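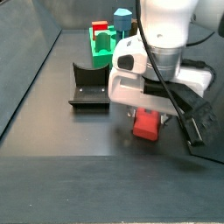 Brazo robótico blanco con un bloque rojo entre los dedos de la pinza.

Apuntes del curso Villanos menores en el manga de terror
Sesión 3: el demonio que nadie dibujó dos veces igual

Partimos de Kaltano, antagonista secundario de la serie Liltus. Las fichas de aficionados le atribuyen una fuerza «inmensa», regeneración y dominio del fuego. Conviene leer los capítulos antes de copiar la ficha. En las 306 páginas del primer arco, Kaltano pelea una vez, pierde, y lo único que arde es un establo que ya estaba en llamas cuando él llega.

La regeneración sale de una viñeta en la que reaparece con los dos cuernos, después de haber perdido el izquierdo. Anitha Pinto lo interpreta como un poder. Chandrasekhar Nadar, como un descuido del dibujante. Yo me inclino por lo segundo: en el mismo capítulo cambia también el número de dedos, y de eso la ficha no dice nada.
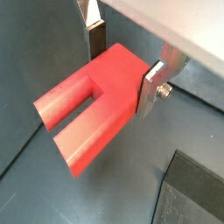 Bloque rojo en forma de U, sujeto por la pinza.

Tampoco se sostiene la edad. Suele darse la cifra de 3000 años, tomada de un discurso del propio Kaltano ante los aldeanos de Ocampo. Es un personaje que miente en casi todas sus escenas – incluida esa, donde afirma haber fundado el pueblo – y no veo motivo para creerle justo ahí.

Criterios para el comentario escrito:
– Separar lo que se ve en la viñeta de lo que dice un personaje.
– Citar capítulo y página. «Se sabe que» no es una cita.
– Las guías de personajes valen como fuente secundaria. La de Billport se contradice con el capítulo 89 en el nombre de la espada.
– Si un poder aparece solo en el videojuego, indicarlo. 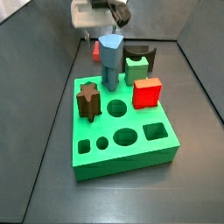
¿Se puede usar la adaptación animada para completar la biografía de Kaltano?
Solo si se cita aparte. La serie le añade una hermana y una muerte heroica que no figuran en el manga, y mezclar ambas versiones produce un personaje que no existe en ninguna de las dos.

Para la próxima sesión: leer el arco de Ocampo completo y traer anotada una afirmación de la ficha que no hayáis podido localizar en el texto. Sospecho que no os costará encontrarla.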